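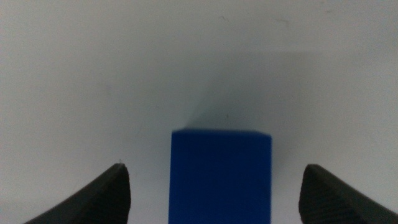

8月　Merike Butkienė

印刷する ｜ メールで送る

朝からずっと保険の書類を読んでいて、目がしょぼしょぼする。会社の団体医療保険がLovnessからVidierに変わるという話は春から聞いていたけれど、まさかこんなに読むものが多いとは思っていなかった。冊子、なんと39ページ！しかも字が小さい。前のLovnessのときは入社した日に人事で「ここにサインしてください」と言われて、そのままサインして終わりだったので、自分で選んだ記憶がまるでない(選んでいたのかもしれないけど、覚えていない)。

今回はプランが4つある。ベーシック、ベーシックに歯科がついたもの、スタンダード、それから一番高いやつ。名前は一応ついているんだけど、どれも似たような横文字で、コーヒーを取りに立って戻ってくるともうどれがどれだか分からなくなっている。仕方がないので余白に鉛筆で「安い」「歯」「ふつう」「高い」と書いた。これでやっと頭に入った。

で、悩んでいるのは「歯」と「ふつう」のどっちにするか。

「歯」は毎月の保険料が安いかわりに、外来の自己負担が最初の100ユーロまでは全部自分持ち。「ふつう」はそれがなくて、かわりに歯の検診が年に一回しか出ない。去年の私を思い出してみると、歯医者は検診と詰め物で二回、あとは膝。膝である。階段で変なひねり方をして、Verbruggenクリニックの整形にしばらく通ったのだった。あのときの領収書がまだあるはずと思って引き出しをひっくり返したら、領収書の前に、なくしたと思っていた自転車の鍵の予備が出てきた。うれしい。新しい鍵、もう買っちゃったけど。

領収書はクリアファイルの中に、古い映画の半券と一緒に入っていた。足してみたら、リハビリ代がけっこうな額になっていてびっくりした。当時はあとから保険で戻ってくるからと思って、金額をちゃんと見ていなかったんだと思う。いや、見ていたら途中で行くのをやめていたかもしれないので、見なくてよかったのかも。先生にも最後まで通ってくださいねと何回も言われていたし。

そうそう、一番引っかかったのが、今かかっているところが新しい保険でも使えるのかどうか。冊子のうしろのほうに提携先の一覧があって、アルファベット順に指でたどっていったのに、Verbruggenがない。Vのところは二つしか載っていなくて、どっちも全然ちがう町の眼科。えー、と声が出た。隣の部屋で電話していた夫がドアを開けて「どうした」という顔をしたので、手だけ振っておいた。

お昼を食べてから(昨日のスープの残りに米を入れたもの。おいしくはない)、Vidierの窓口に電話した。待ち時間の音楽がずっと同じところで最初に戻るやつで、スピーカーにして洗濯物をたたみながら待っていたら、タオルを全部たたみ終わってもまだ鳴っていた。靴下に入ったところで急に人が出て、慌てて番号を言い間違えた。会員番号を聞かれているのに、社員番号を言っていたのだ。向こうの人は若い男の人で、とても感じがよくて、「大丈夫です、もう一度ゆっくりどうぞ」と言ってくれた。ゆっくり言った。

聞いてみたら、Verbruggenは運営している会社の名前で登録されているとのこと。そんなの一覧を見ても分からないじゃない！整形もリハビリもそのまま使えます、ただしリハビリは最初に紹介状を出してもらってください、と。前は紹介状なしで予約できたから、そこは少し面倒になる。紹介状の有効期限も聞いたら「お調べします」と言われて、また例の音楽。半年だそうです。冊子の隅に書いた。

薬局のことも聞けばよかったのに、切ってから思い出した。いつものCakenell薬局は家から一番近いし、夜も開いているので、あそこが対象外だと困る。もう一度あの音楽を聞く気力がなくて、散歩がてら直接行って聞いてみた。カウンターの人いわく、薬は店じゃなくて処方箋のほうで決まるから、カードさえ見せてくれればどこの保険でも手続きはしますよ、だって。へえ。それが正しいのかどうか、冊子の薬のページを読み返しても、私の頭ではいまいち確認できない。でもカウンターの人は自信満々だったので、信じることにする。ついでに日焼け止めと、いらないのにハーブののど飴も買った。

帰ってきて夫に全部話したら、「で、どれにするの」と言われた。そこが決まっていない。夫は自分の会社の保険があるので他人事みたいな顔をしている。家族として入れてもらう手もあるのかと一瞬思って調べたけど、両方の会社から書類をもらわないといけないらしく、そっちを読み始めたら今日中に終わらないので閉じた。来年考える。

紙に線を引いて、左に「歯」、右に「ふつう」で、去年と同じだけ病院に行ったらいくらになるか計算してみた。電卓で二回やって、二回とも答えがちがった。三回目は月の保険料を一年分にするのを忘れていたことに気がついて、そこからやっとまともな数字になった。差は思ったより小さくて、外で夕飯を何回か食べたら消えるくらい。膝がまた痛くなるなら「ふつう」が得で、膝が平気なら「歯」が得。つまり自分の膝を信じるかどうかなんだけど、この膝、先週も駅の階段でちょっと鳴ったんだよね……

母に電話したついでに話したら、「歯は大事にしなさい」と言われた。膝の話もしたのに、そっちは聞いていなかったみたい。母はそれから庭のスグリの話をずっとしていて、今年はジャムにする分がほとんど鳥に食べられたそう。網をかけるのが遅かったらしい。来週瓶を取りに行く約束をした。少しはあるみたいなので楽しみ。

申し込みの締め切りは明日の午後4時。人事の人からは「ぎりぎりはサイトが重くなるので早めに」とメールが来ていて、すでに十分ぎりぎりである。さっき一応ログインだけしてみたら、パスワードは大文字と記号を入れろと言われ、入れたら今度は長すぎると言われ、短くしたら前と似ていると言われた。前のパスワードなんてないのに。結局入れたけど、プランを選ぶ画面のところで夫が晩ごはんだと呼びに来たので、そのまま「一時保存」を押した。

今のところ気持ちは「ふつう」のほうに寄っている。のど飴はまずかった。冊子は枕元に置いて、朝もう一回だけ歯のページを読んでから送る。

印刷する ｜ メールで送る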